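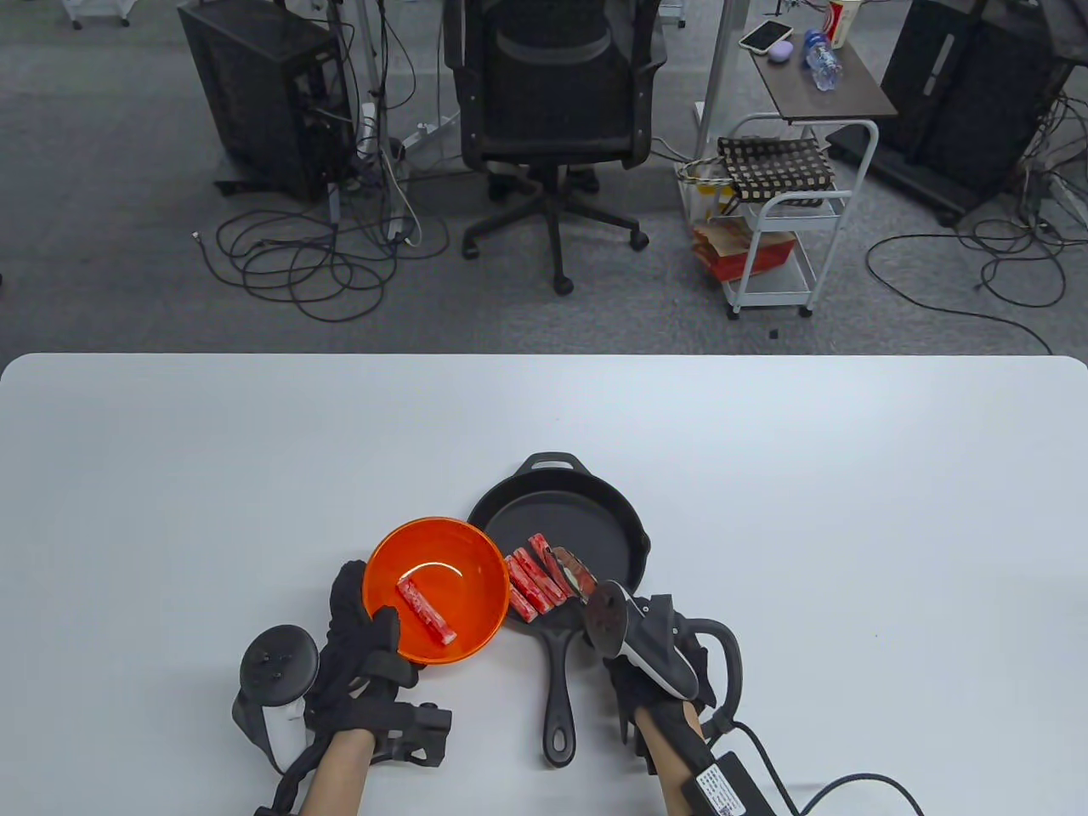

What is surimi?
Surimi is a paste of white fish that has been minced, rinsed in cold water and pressed to remove most of the liquid. It has little taste of its own and sets firmly when heated with salt.

Modules > Food Studies > FS 118 > Handout 2

Overview | Reading | Seminars | Assessment

Processed Fish Products: Composition and Labelling

Rinsing removes fat, blood and soluble proteins. The proteins that remain are responsible for the springy texture of the finished product. Sugar is normally added before freezing, as the paste would otherwise lose its ability to set.

Crab-flavoured sticks are the form most familiar to British shoppers. The paste is mixed with starch, egg white and flavouring, cooked in a thin sheet, then rolled or bundled. Colour is applied to the outer surface only. Fish content varies widely between makers – students should compare the ingredients lists of at least two products before the April seminar.

The sticks are sold fully cooked. Where a recipe calls for them to be warmed, a short time over moderate heat is sufficient; prolonged cooking makes them tough.

Allergens to be noted are fish, egg and, in many recipes, wheat, soya and crustaceans. Written answers should not exceed 513 words and are to be submitted to Mabli Maddocks, Room 33.

Contact the Module Office | © Stundar College | Back to top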